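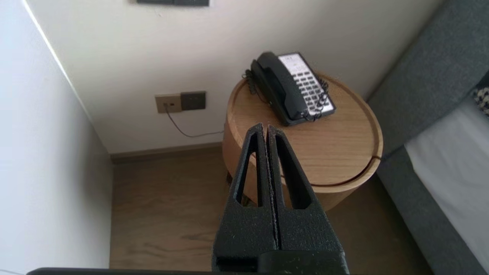 Photo: Hostum Housing Trust

Furnished Rooms Program: Progress Report to the Okafor Fund
Reporting period: January through June

Summary

The grant pays for move-in furniture for tenants leaving temporary shelter. We furnished 221 units in this period. That meets the target in our agreement, and we would ask the Fund not to read too much into it. The target counts units furnished. It does not count whether a tenant stayed, and we are not yet able to say that furniture made any difference to that.

Our application made a stronger claim. It said that a furnished room would lead to longer tenancies. We have since reread the study we relied on, and it compared tenants who were different in several other ways, including income and age. We should have caught this before we applied.

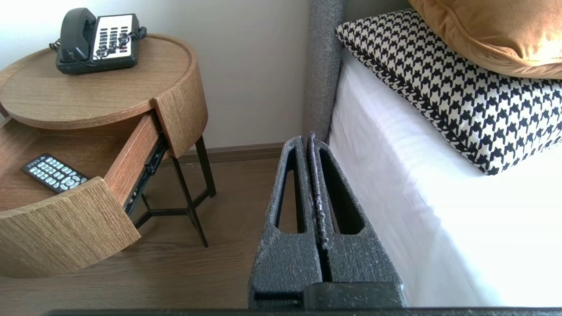

A round bedside table with a corded phone.

Spending

We bought 2,577 items, most of them through Simuna, our main supplier. Prices held for the first part of the period and then went up on beds and mattresses. Simuna offered a bulk discount in April, but it required a larger order than our storage could take, and the saving would have gone to rent on extra space. We turned it down. We still have no second supplier, and the quotes we got were not good enough to justify a switch.

Delivery costs ran over budget. Thirteen deliveries had to be repeated when the building had not given us access. We have asked for written access times from now on. Whether landlords will stick to them is another matter.

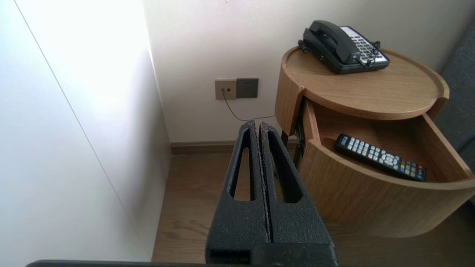 Tenant feedback remains the weakest part of our reporting. Nearly everyone who returned a form said they were satisfied, which tells us little when the form arrives with a free bed. The written comments were more useful. Several tenants said they had to choose between plugging in a lamp and charging a phone. Two wall plates side by side, set low on the wall, can look fine on a floor plan and still end up behind a dresser. We now ask for wall plate positions before we plan a layout. We have also dropped the satisfaction score from our monthly figures.

The Zovness tracking system was due in March and is still not in use. Staff are keeping records in spreadsheets. The vendor has given us a new date, its third, and we have not built the next period's plan around it.

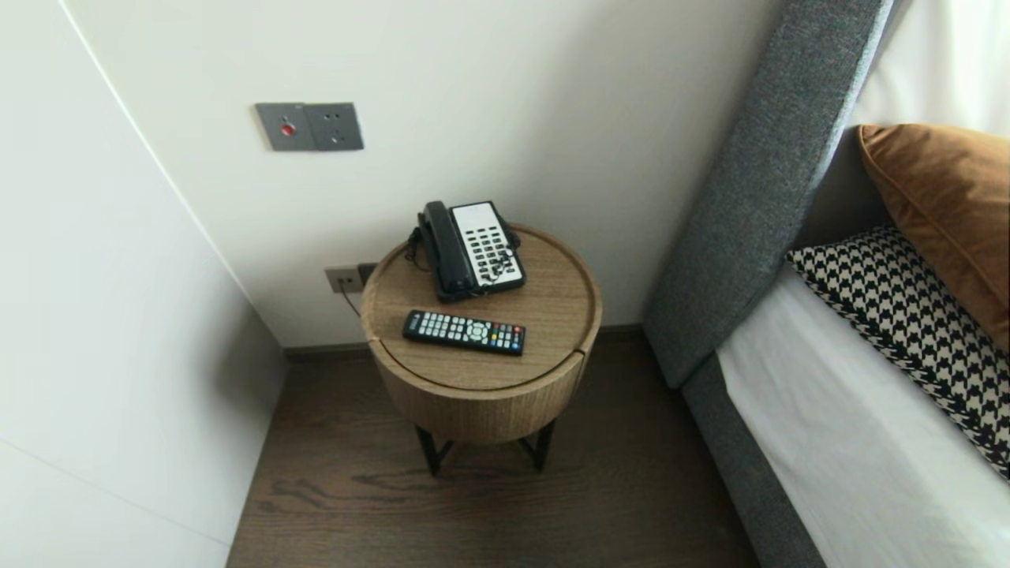 Plans for the next period

We will call tenants five months after move-in and ask whether they are still in the unit and which items they use. We expect to lose touch with many of them, and we will report how many. We do not plan to raise the unit target until those calls are done.

We ask the Fund to approve moving unspent software money into delivery. The revised budget is attached.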